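Wissen > Kinder > Geld & Handel > Großhandel

Startseite Themen Basteln Rätsel Für Eltern

Was macht eigentlich ein Großhändler?

Du kaufst eine Tüte Erdnüsse. Im Laden an der Ecke. Aber woher hat der Laden die Nüsse? Vom Feld? Nee. Dazwischen sitzt meistens noch jemand: der Großhändler.

Also der Reihe nach. Ein Bauer erntet. Sehr viele Nüsse auf einmal, ganze Säcke voll. Der Laden will aber nur ein paar Kartons, dafür jede Woche. Passt nicht zusammen! Deshalb kauft der Großhändler die große Menge, lagert sie und verkauft kleinere Mengen weiter.

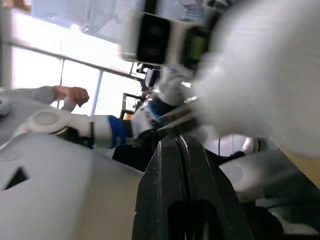

Weißer Roboterarm mit blauem Band

Beispiel: die Firma Lumbantobing in Sarnodard. Im Oktober kamen dort 2.046 Säcke Nüsse an. Beliefert werden etwa 470 Läden. Silvana Arruda plant die Touren. "Morgens um vier klingelt bei mir der Wecker", erzählt sie. Uff.

Und wer verdient woran?

Jeder auf dem Weg schlägt ein bisschen was drauf. Das heißt Marge. Klingt schwierig, ist es nicht: Einkaufen für 1 Euro, verkaufen für 1,20 Euro, macht 20 Cent Marge. Davon muss aber noch vieles bezahlt werden. Miete fürs Lager, Diesel, Löhne. Was dann übrig bleibt, ist der Gewinn. Manchmal ist das ziemlich wenig, manchmal auch gar nichts, zum Beispiel wenn die Ware zu lange liegt und schlecht wird. 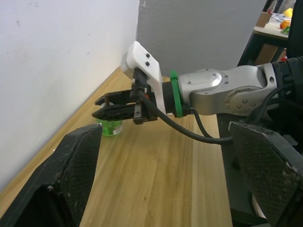
Was ist ein Gebiet?

Manche Hersteller sagen: Du darfst unsere Sachen verkaufen, aber nur in deiner Gegend. Dann hat jeder Händler sein Gebiet, wie Felder auf einem Spielbrett. Ainhoa Paredes hat den Norden, Gheorghița Pop den Süden. Vorteil: kein Gezanke um dieselben Kunden. Nachteil: Wenn es nur einen gibt, kann der auch mehr Geld verlangen. Für so einen Vetrag muss man oft vorher etwas bezahlen oder gleich viel Ware abnehmen.

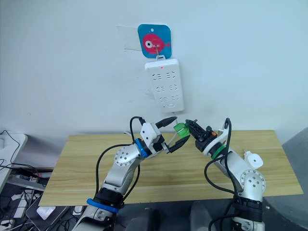 Steckdosenleiste am Haken mit Fisch

Geht es auch ohne?

Klar. Im Hofladen zum Beispiel, da kaufst du direkt. Oder im Internet beim Hersteller. Nur: Dann muss der Bauer selber verpacken, Rechnungen schreiben und ans Telefon gehen. Nicht jeder hat dafür Zeit oder lust.
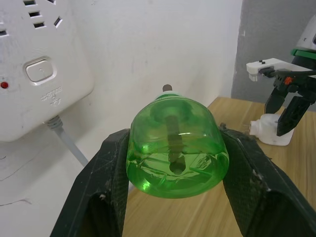 Grüne Flasche, kopfüber

Schwere Wörter, kurz erklärt

Marge: Unterschied zwischen Einkaufspreis und Verkaufspreis
Lager: großer Raum für Ware
Lieferant: der, der die Ware bringt

Probier's aus: Frag mal im Laden, wo die Äpfel herkommen und wer sie geliefert hat.

Text: Tania Sivakumar

Kinder-Newsletter: einmal im Monat neue Themen per Mail. Bitte frag vorher deine Eltern. Jetzt anmelden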